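Moving to a smaller place, part two

August 9, 2016

I said in the last post that I would write up the move properly once the boxes were out of the hall. There are still two boxes in the hall, but they hold curtains and I don't know what to do with them, so I'm going to start anyway.

For anyone new, I have left a three-bedroom house in Balleck and moved to a one-bedroom flat in Steltville, 278 miles away. The house was rented. I had been in it for eleven years and had filled it without meaning to. The flat has one proper cupboard and a loft hatch that I am not allowed to use.

A few people asked how I went about it, how much it cost and what I would do differently. I'll take those in whatever order they come.

Starting too late

I gave notice in February and thought that left me plenty of time. I spent the first month looking at the flat's floor plan and moving paper furniture about on it. That was enjoyable and did very little good. The floor plan turned out to be wrong about the kitchen, where the door opens inwards and takes up the space I had set aside for the table.

What I should have done was start with the rooms I used least. I started with the kitchen, packed most of the pans, and then had to live with one saucepan and a frying pan for weeks. I ate a lot of eggs. The spare room, which had hardly been opened in years, was left until the end and was the worst of the lot.

Furniture

The big wardrobe went first. It was a Nollitz, the heavy sort that comes in three parts, and I had always assumed it would be worth something. It isn't. I rang two second-hand shops and both said they couldn't shift wardrobes of that size any more because people have them built in. In the end a couple with a baby took it away for nothing and gave me a tin of shortbread. They needed two trips and a borrowed van.

The sofa came with me. I measured it four times and it still caught on the turn of the stairs, and there is a mark on the wall that I will have to paint before I leave here, whenever that is. The dining table was too long, so I sold it and bought a folding one. I don't like the folding one much. It has a leg you have to kick.

I kept both bookcases and now only have wall space for one, so the other is standing behind the bedroom door and the door opens three-quarters of the way. I've got used to it already.

Papers

This took longer than all the furniture put together. I had bank statements going back to my first job, guarantees for things I no longer owned, and every gas bill from the house before last. My method was to tip a drawer out on the bed in the evening and not go to sleep until the bed was clear. It works, though I wouldn't do it on a work night.

I kept anything to do with tax, pensions, the car and my health. I kept letters from people. The rest went through a shredder that overheated after ten minutes and had to be left to cool down for half an hour, so the job was spread over most of a fortnight. If you have a lot to shred, find out if there's a place near you that does it by the sack. There was one on the industrial estate that I must have driven past every week and I only noticed it on the way to the tip.

Old electrical things

Every house has a shelf of these. Mine had chargers for phones I couldn't remember owning, a radio with no battery cover, two kettles and a scanner. The main thing I learned is that desktop computers need a bit of thought before they go anywhere. The hard drive wants taking out or wiping first, and the recycling centre in Balleck would not do that for you. They took the rest without any fuss and had a separate cage for cables.

Taking the side off a tower is easier than it sounds. On most of them it's a couple of screws at the back and then the panel slides. Unplug it first and leave it a while. I put the screws in an egg cup so that they wouldn't end up in the carpet, then forgot and packed the egg cup. 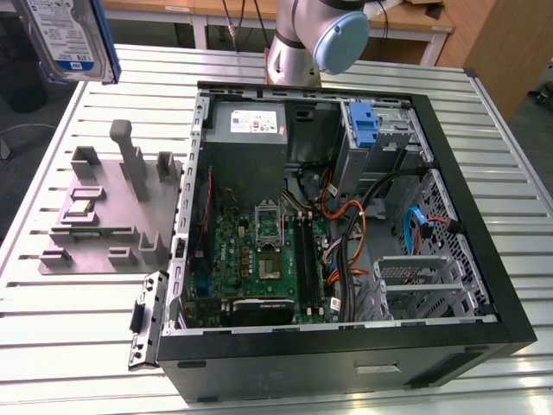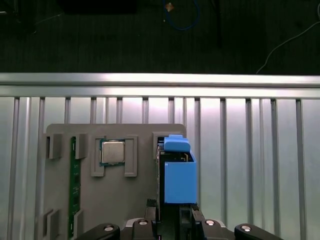 What it cost

I used a firm called Guerra for the van and two men. The quote was £600 and the bill was £600, which pleased me, as I'd been warned by everyone at work that there would be extras. They charge by the size of the van and the distance, and don't mind stairs. They did mind the freezer, which I hadn't defrosted soon enough, and it went up the motorway wrapped in an old shower curtain and a lot of towels.

The other large sum was the deposit on the flat, which was £1,167. I got my old deposit back five weeks later with a little taken off for the oven. I can't argue about the oven.

Then there were the small things, and they are what I'd warn you about. Boxes, tape, post redirection, a new shower curtain, a key cut for the neighbour, a parking permit for the day, a takeaway on the first night and another on the second. None of it seems like much when you're paying for it. I stopped keeping the receipts after a week, so I can't give you a total, but put more aside than you think you'll need.

The day itself

The van came at half past seven and they had the house empty by eleven. I'd imagined it would take all day. I went round with a hoover and then a cloth, took meter readings, and found one slipper behind the boiler. I had thrown the other one out in the spring.

I drove down behind them and lost them at the first services, where I had a bad sandwich and sat in the car park for a bit. I wasn't especially sad. I was mainly worried about whether the sofa would go up the stairs. It rained for the second half of the journey and had stopped by the time I got to Steltville.

They had everything in by early evening. I made the bed first, on my sister's advice, and it was good advice. I couldn't find the kettle or any of the mugs, so I drank squash out of a measuring jug and went to bed before it was dark.

What I got rid of and have missed

Not much. The long-handled loppers, because there's a shared garden here and the hedge by my window needs doing. The big stockpot. A green raincoat that I had decided was too old to bring, and I've since looked for one like it in three shops. One of the two kettles, as the one I kept has started leaking from the base.

I thought I would miss the spare room and so far I haven't. When friends come they'll have to go on the sofa, and it is a comfortable sofa.

What I kept and shouldn't have

The curtains, to begin with. They were made for the bay window in Balleck and would fit nothing here unless I cut them in half. Also the slow cooker, a box of picture frames with no pictures in them, and far too many towels. I brought a garden chair with a split seat. I don't know why I did that, and it's now on the landing with a plant on it.

Getting about

I've kept the car for now but I use it far less. The 71 bus stops at the end of the road and goes into the centre, and also out the other way to the reservoir, where there's a decent flat walk of an hour or so. Parking here is by permit and the spaces are short. I may sell the car before winter. I'll see how the bus does when the weather turns.

The shops are better than I expected. There's a baker, a hardware shop that sells single screws, and a launderette that I needed in the first week while I waited for someone to come and plumb the machine in. The library is open four days out of seven and has warm reading tables upstairs.

Next time I'll write about the kitchen, which needs shelves. The walls are plasterboard on one side and something very hard on the other, and I've already broken a drill bit finding out which was which. If anyone has put shelves up in one of these older conversions, leave a comment and tell me what fixings you used.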